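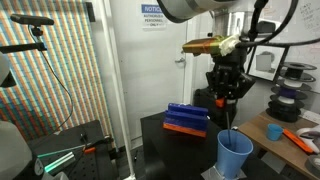 Workroom at Pultholm. Black work table with cup and holder; filament spools on the bench to the right.

Home | About | Vacancies | Workshops | Contact

Workroom Technician (part-time, fixed term)
Tirnosen Making Rooms, Pultholm site
Reference: TMR-87

Tirnosen Making Rooms runs shared workrooms for small firms and evening classes. The Pultholm room is used on weekdays by tenants and twice a week by classes. We need a technician to keep the room, its surfaces and its stock in working order.

The post is for 16 hours a week, worked over four mornings. It begins in January and runs for 53 weeks. Pay is at grade 4 of the Tirnosen scale. The post reports to Shufen Li, site manager.

The room

There is one black matt table in the middle, used for set-up work, and a bench with a light wooden top along the side. Filament is kept upright in a stack at the back of the bench. Small hand tools and cups are in use on the bench top during the day and go back to the drawers at close. There is a whiteboard for the day's jobs. The door carries an "AUTHORIZED PERSONNEL ONLY" notice and the technician will hold a key.

Main duties

Clear and wipe the black table and the bench before the first booking. The matt surface marks easily and must be cleaned with a damp cloth only, no solvent.
Return hand tools to their drawers and report any that are missing or damaged.
Keep the filament stack in order. Opened spools go on top. Record colour, material and remaining weight in the stock book.
Check cup holders and table fixings for play once a week and tighten where needed.
Print small replacement parts (holders, blocks, drawer dividers) from the shared files.
Copy unfinished jobs from the whiteboard to the log before wiping it.
Receive deliveries from Segers and check them against the order.
Keep the floor between the table and the door clear.

What we need from you

Experience of looking after a workshop, laboratory, school prep room or similar. Able to use a desktop 3D printer and change a nozzle without help. Able to lift a 15 kg box to bench height. Tidy written records. A basic electrical safety certificate is useful, and training can be given.

Terms

Hours are 7.30 to 11.30. Overalls and safety glasses are supplied. Paid leave is pro rata. There is free parking behind the building and the bus stop is about 65 metres from the gate. The probation period is eight weeks.

How to apply

Send a CV and one page on a workroom you have kept or helped to keep. State the size of the room and what was stored in it. Applications close on Sat 14 September at noon. Shortlisted applicants will be asked to do a short practical task: sort a drawer of mixed tools and write up a stock sheet. Interviews are held on site.

Comments (3)

Darnorari
Is the filament all one diameter? The last place I worked had both and it caused no end of wrong loads.

Shewit Demissie
1.75 mm only at Pultholm. The thicker stock went to the other site. I held this post before moving to classes, happy to answer questions on the daily routine.

mk_bench
Would you take someone who can do three mornings and one afternoon? Can't do Thursdays before noon.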